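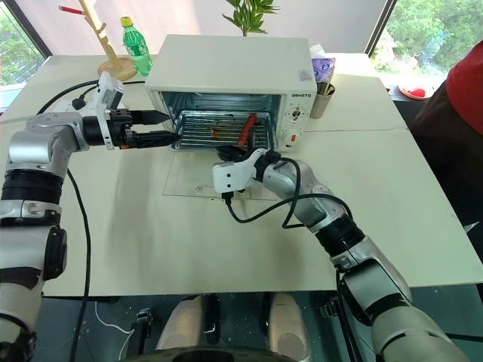 Notebook entry, 1/1/22
Water quality laboratory, suspended solids
Entered by: A. Zein

Purpose of entry

To record the comparison of the two filter stocks now held by the laboratory, the repeat weighings on the Preda well samples, and the open question concerning the blank filters. The previous entry on this subject ended with the October series and should be read first by anyone taking over the work.

Materials

Filters, old stock: Filtosar glass fiber, opened box, batch 2159. Filters, new stock: Filtosar glass fiber, sealed box, same grade and diameter. The batch number on the new box is smudged and has been requested from the supplier. Until it is received, these filters are to be entered in the register as "new" and are not to be used for reported results.

Samples: Preda well, upper and lower taps, collected in one-liter bottles under the usual labels. River water from the Gotus intake was kept as the high-solids control. One Gotus bottle had a loose cap and had leaked into the cooler. It was set aside and not filtered.

Procedure

Filters were rinsed with three portions of deionized water, dried in the drying cabinet, cooled in the desiccator and weighed. The cycle was repeated until two weighings in a row agreed within the limit given on the bench sheet. Samples were mixed by inversion. The stirrer was not used, as the October entry shows a lower reading whenever the heavier grains collected at the wall of the beaker.

A volume of 900 mL was filtered for each Preda sample. This volume was not practical for the Gotus control, which clogged the filter well before the bottle was finished. The control volume was therefore reduced, and the volume used is written on each line of the bench sheet. Colleagues are reminded that results must be calculated from the volume filtered and not from the volume of the bottle. Two lines in the October series were calculated incorrectly for this reason and have been struck through, corrected and initialed.

Cooling time in the desiccator was fixed at 20 minutes for every dish. Earlier practice varied with the person doing the weighing.

Observations

The old stock behaved as expected. Weights settled by the second cycle and the filters came away from the support screen without tearing.

The new stock shed visible fibers during the first rinse. The rinse water was passed through a second filter and the fibers were recovered, but they were too few to weigh with any confidence. After the third rinse no further fibers were seen. Weights settled on the third cycle in most cases. One filter required a fourth and was discarded in line with the bench sheet.

The blanks are less satisfactory. Blanks on the old stock showed no change beyond the limit. Blanks on the new stock lost weight, always in the same direction. A loss of this kind would lower the reported solids for a clean well, where there is little on the filter to begin with. It would hardly be noticed on river water. The Preda samples are clean, and the matter must be settled before the new box is put into service.

The upper tap and lower tap samples agreed with each other on the old stock. The lower tap sample left a faint tan ring at the edge of the filter. The funnel clamp may have been uneven. The gasket was turned and the ring did not appear on the next filter.

Balance

The balance was checked with the reference weights before the first weighing and after the last. Both checks passed. There was some drift when the hallway door stood open, and the draft shield must be fully closed before the reading is taken. The level bubble had moved slightly off center and was corrected before work began.

Records

Weights were written by hand on the bench sheet and then entered in Flulov. The program rounds the filter weight to one place fewer than the balance displays if the sheet is opened from the old template. The current template does not do this. All lines entered for this series were compared against the handwritten sheet, and one transposed pair of digits was found and corrected. The handwritten sheet remains the record in case of any difference.

Sheet 42 is missing its second page. It was probably filed with the chloride titrations. Any colleague who comes across it is asked to return it to the gray binder.

Assessment

The results obtained on the old stock are considered fit to report. The results obtained on the new stock are retained for comparison only. The most likely explanation for the blank losses is incomplete rinsing, although loss of fibers when the filter is lifted with forceps has not been ruled out. The two causes can be separated by weighing a set of filters that are rinsed and dried but never placed on the support screen.

Work to follow

Run the set described above, with the old stock alongside.
Extend the rinse to six portions on one half of the new filters and compare.
Obtain the batch number in writing.
Replace the flat-tipped forceps at the filtration bench. The present pair is bent.
Collect a fresh Gotus control and check the caps before the bottles leave the site.
Remove the old template from the shared folder once the chloride work has been moved over.

The remaining old filters are in the second drawer, marked with green tape, and are reserved for Preda until further notice. A.Z.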